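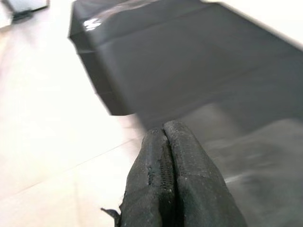 By J. Warnum

There is a moment in every garage cleanout when the garbage bag stops being a bag and becomes a floor covering. You have unrolled it and laid it down. It is dark gray, it has a crease across it, and it is doing no work whatsoever.

I have spent a good part of the summer looking at plastic in this condition. In May I bought a box of 48 bags from Zonetti, the hardware store on Jacobs Street, on the theory that a person who owns 48 bags will eventually fill one. By the middle of July I had used 20. Three of those were covering a bicycle.

The trouble starts with the opening. A new bag has two ends, both of which look sealed, and only one of which is. You rub the edge between finger and thumb. You turn it around and rub the other one. My neighbor licks his fingertips first, like a bank teller, and I have decided to accept that about him.

Then there is the crease. Folded plastic remembers being folded, and it would like to go back. Flatten one side and the other rises an inch, thinks it over and lies down somewhere new. The shine doesn't help. Under a bare bulb a smooth dark sheet throws back a small white glare, and twice now I have bent down to pick up a dime.

My mother's method, which she swears by, is to snap the bag once, hard, like a bedsheet. It works beautifully outdoors. In a garage in Grendemer it also relocates every piece of lint since the house was built.

The box is down to two bags. I kept one flat on the floor for painting a chair, and the chair is still nearly white.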